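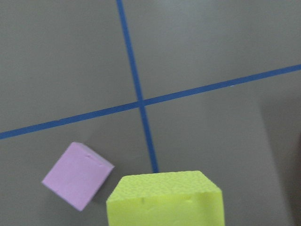

Chapter 4
Sorting by Place

In June the robotics club of Adalberto Portela had one task left before its competition: to bring foam blocks to the correct quarter of a table divided by blue tape. The students called their program Buker. It worked well with a single block, but with two it often chose the wrong one.

In this chapter you will write the same kind of program. First you give each quarter a name – the tape lines are your borders. Then you decide what the arm must do when a block lies over a line. Please read Section 4.1 before you start the exercises on page 53.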